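Clomholm Records Transfer
Progress report to the Ustomero Fund
Prepared by Leanne Bunting, project lead
2022-08-29

Work completed

The transfer covers the paper records of the former Clomholm land office: deeds, boundary surveys, drainage agreements and tax rolls. At the start of the reporting period the records were held in 700 boxes in two storage rooms at Zirkport. Of these, 200 boxes have been opened, surveyed for condition and entered in the register. The remaining boxes have been checked for external damage only.

Condition is mixed. The deeds are mostly sound. The drainage agreements were stored against an outside wall and 56 boxes show mold at a level that requires treatment before handling. These have been isolated and sealed. Treatment is under contract with Šindelář and the first batch has been collected. The contract price is within the approved budget line, but transport was not included in the original quote and has been charged separately.

Register and numbering

The land office used three numbering systems in succession. The second reused numbers from the first, so a single number can refer to two unrelated parcels. The register now carries a prefix for each system, and all entries made before the prefix was introduced have been corrected. Alžběta Bartoš checked the corrected entries against the original ledgers and found 37 that could not be matched. They are listed in the register as unresolved and will be reviewed once the survey maps are unpacked.

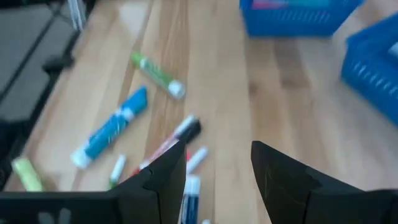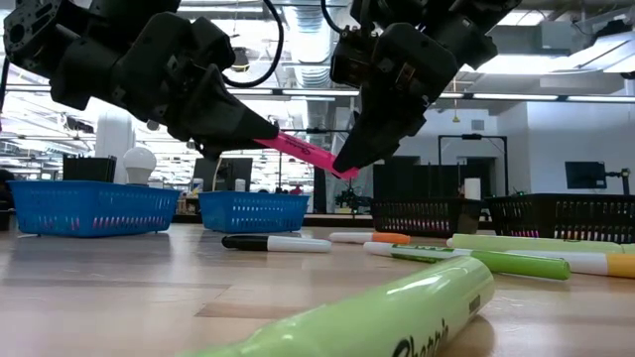

Sorting rules were revised during the period. The first version asked staff to decide on retention, condition and access in one pass, which was slow and produced inconsistent results between sorters. The three decisions are now made separately, and each is recorded on a paper flag attached to the folder. Flags are marked by color: pink, as with the highlighter in the second picture, for folders that need a condition check, and pale green for folders cleared for scanning. Nothing is marked on the records themselves. Folders with no flag go back to the box and are treated as unsorted — this includes folders that were flagged under the first version of the rules.

Scanning

Scanning has started on the deeds only. Bound volumes are not being scanned at present. The cradle delivered in the spring does not open wide enough for the tax rolls, and the supplier has agreed to exchange it. Image files are stored in two locations and checked weekly against the register. One storage fault occurred and was repaired from the second copy without loss.

Variances

Spending on boxes and folders is above plan. The original estimate assumed that sound boxes could be reused, but most failed the acid test. Spending on travel is below plan. We request approval to move the unspent travel amount to the supplies line. No change to the total grant is requested.

Next period

Opening of the survey map boxes will begin when the second room has been cleared and the plan chests are in place. The treated drainage agreements are due back in December and will be rehoused on arrival. Bartoš will issue a revised numbering guide, with a concordance for the first and second systems, before the maps are registered.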